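Community > Lists > Robotics Announcements > Open day at Skastberg

4th June
Posted by the Sturania Open Day Office

To all list members,

The office has received several replies to last month's notice about the open day at Skastberg. Most raise the same points as the message quoted here, so we are answering it on the list.

> Thank you for the notice. Our group would like to attend the simulation
> demonstration, but we have two questions before we register. Will visitors
> see the robot's own views of the house, or only a plan of the rooms? And
> may we bring students who have no background in programming? We have
> 11 people in total and understand that the limit is 10 per session.
> We would prefer not to split the group if it can be avoided.

On the first question, visitors will see the robot's own views. The demonstration takes place in a simulated house, and the screens in Room 3103 will show what the two-armed robot has in front of it, both from the body and from close behind a gripper. The doorway view includes both grippers and the room beyond. The closer views give a better idea of how little of a room can be seen past the fingers.

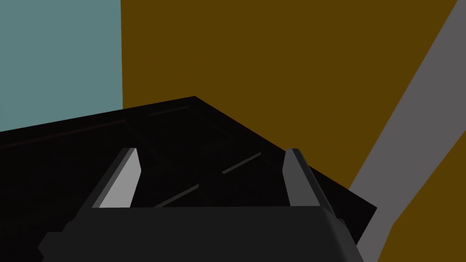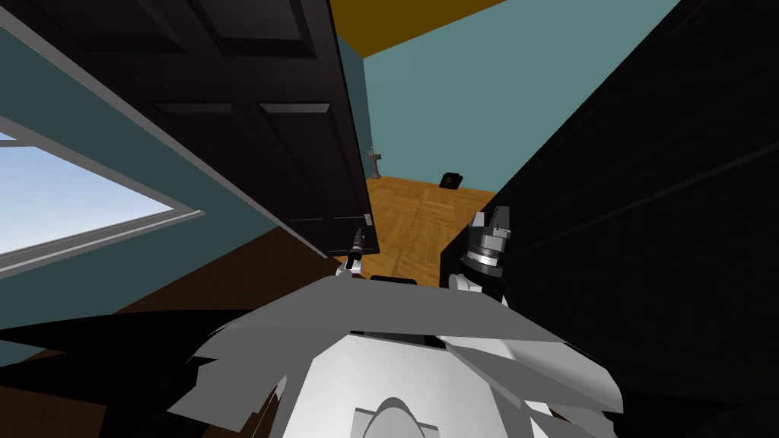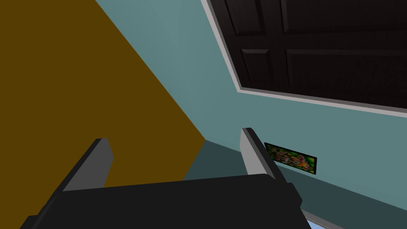

The presenters from Figueroa will speak for the first part of each session and will take questions at any point. They have asked us to say that the house is kept plain on purpose - flat wall colors and few furnishings - so that visitors can follow the arms without difficulty. The scene software, Todo, will be open on a second screen for those who wish to see how a room is put together.

On the second question, students are welcome and no programming knowledge is expected. Visitors under 16 must be accompanied by an adult, who should register separately.

As to numbers, the limit of 10 per session is set by the seating in the room and applies to all groups. We are able to admit one additional person where a group would otherwise be divided, provided that the request is made at registration. The group quoted above has been given a place on this basis.

Please also note the following changes to the earlier notice:

The entrance is now on the courtyard side of the building. The street door will remain closed.

Coats and large bags should be left at the front desk.

A second open day is planned for December. Members who cannot attend this one may ask to be placed on the list for that date - no new form is needed.

Replies should be sent to the office address and not to the full list.

Sturania Open Day Office
Skastberg

This site uses cookies to remember your list settings. By continuing to browse the archive you accept their use.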